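Grarkby gets a new planner, and my arms have stopped waiting for each other

So the Grarkby update I've been going on about since the summer is finally out! It went up Monday afternoon, I had it installed before dinner, and I've been poking at it every evening this week when I should have been doing my expense reports.

If you don't follow this stuff as closely as I do: Grarkby is the motion planning package that comes out of Hiloren, and a lot of small two-arm setups run on it (mine included). The old planner treated the pair of arms as one big thing with a lot of joints. It was safe, it was slow, and whenever one arm had to think, the other one stood there too. The new one plans each arm separately and then works out the timing so they stay clear of each other. You can still get the old behavior back with a setting in the config file, which I'd suggest leaving in place for your first day.

Rekha Bhardwaj wrote most of the timing part, and I got her on the phone for a few minutes. She told me the hard bit was deciding what to do when a plan goes stale halfway through a move. "We used to throw the whole thing out and start over," she said. "Now we keep the piece that's still good and only redo the tail." That cut the median replan on their own test set from 587 milliseconds to 285. I haven't measured mine carefully yet, but I can hear the difference, if that makes sense. There used to be a little pause with the motors humming before every second grasp, and I'd gotten so used to it that the first run without it made me jump.

Perception changed too, though less. The grasp finder now hands over a ranked list of candidates with a score on each, and the planner can walk down the list if the first pick is blocked. Before, you got one grasp, and if the arm couldn't reach it you got an error and a sad little beep. Noboru Kaneko, who looks after that module, says the default list length is 12 and he wouldn't go over 15 unless you have a decent graphics card. I went over 15. He's right, don't.

Now for the grumbling. The upgrade breaks old calibration files, and the release notes mention it way down near the bottom, after the font change in the viewer (there's a font change in the viewer). I lost almost an hour to that. The error you get says "transform tree incomplete," so I went looking for a bad cable first, naturally. If you see that message, run the converter script in the tools folder and then restart the camera service. Restarting the planner alone won't do it. Abena Ayaaba has a fix merged already that makes the error name the actual file, and it should be in the next point release, which they're hoping for in December.

The Sullico driver also needs a bump to match. Leszek Rutkowska put the new version up the same night, bless him, so make sure you grab that before you file a bug. The Ackah simulator plugin isn't ready, so if you test everything in sim first you may want to sit this one out for now. I asked on the forum whether there's a date and the answer was a shrug.

Licensing is the same as before, and so is the log format, so old recordings play back fine in the new viewer. I replayed a couple of my messier sessions and the collision overlay is much easier to read. It draws the space each arm has reserved as a colored ribbon, and where two ribbons come close you can scrub back and see which arm was told to slow down. Aba Lamptey has been asking for that since before I was using any of this, and she was pretty pleased on the forum. Her one complaint is that the ribbons vanish when you zoom in too far, which I've seen as well.

What I really want out of the new planner is tidy handling of crowded tabletops, where the object you're after is touching or nearly touching something you aren't. Long skinny things are the worst of it, and scissors are their own special headache, all holes and blades, with two handles that a depth camera likes to blur into one lump. The candidate list ought to help there. Take the purple-handled pair with the slender blue tool lying right alongside and the right gripper just above: I'd like to see several grasps scored for that pair before an arm commits, and I'd want the left arm, over by the white bin, free to get its own plan in the meantime. I'll post my config once I've cleaned out the embarrassing comments. 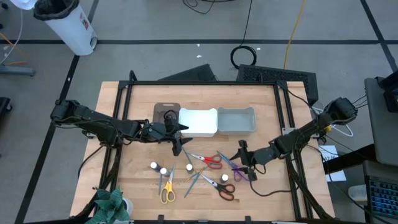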